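To: cludosance-data
From: Kristóf Kocsis
Subject: Re: [cludosance-data] Episode count and the disc task

On Tuesday the Mellstead group wrote:

> We pulled the latest set and get 570 episodes for the disc task, but
> the notes say 628. Is the rest of it missing from the upload, or did
> you drop them? Also, are the start positions random or do you work
> from a grid? Our policy does fine when the disc is close to the front
> edge and gets worse as it moves back, so we'd like to know how the
> positions are spread before we blame the training.
>
> One more thing. Do you want both arms in the action vector when only
> one of them is doing anything?

Nothing is missing from the upload. We recorded 628 and kept 570. The other 58 are in a separate folder called "rejected" on the Kandgate server, and I'll open it to your account. Most were thrown out because the operator paused too long partway through. A few had dropped camera frames. Failed grasps were not a reason for rejection. If the operator missed and then recovered, the episode stayed in, and the notes file has a flag for it.

On positions, we don't use a grid. The operator puts the disc down by hand somewhere on the table, then brings both arms back to the start pose before recording begins. In practice people put it where it's easy to reach, so the front of the table is overrepresented and the left side gets more than the right.
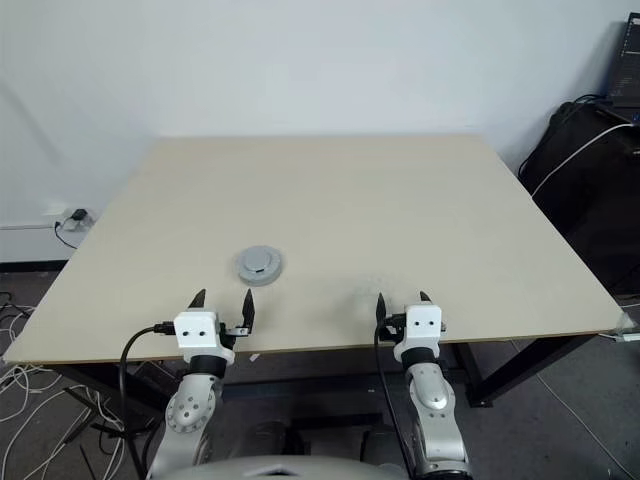 Disc task, gray disc left of center, both arms low at the front edge.

I went through the first camera frame of every kept episode and the back half of the table is thin, which fits what you're seeing. I would not change anything in the training yet. We're going to record another batch with the disc placed only in the back half and on the right, and the operators will get a printed list of zones to work through in order. D'Souza is making the list.

On the action vector, yes, please keep both arms in. Either arm may do the pick, and the choice is left to the operator. 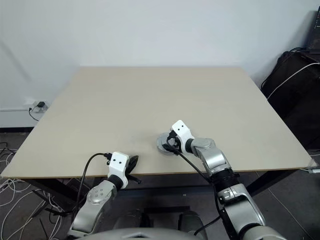

If you mask the idle arm, the policy never learns to hold it still, and we had trouble with that in the first version. The idle arm would drift a little on every step until it got in the way of the other one. Keeping the full vector fixed most of it. You can weight the idle arm lower in the loss if you like. We tried that with 4 seeds and saw no clear difference.

Two changes for the September batch. The gripper opening will be logged as a measured value as well as the commanded one, and each episode will carry an operator number from 1 to 7 so you can split by person. The old episodes won't be backfilled.

Please send any objections to the zone idea to the list before we start recording.

Kristóf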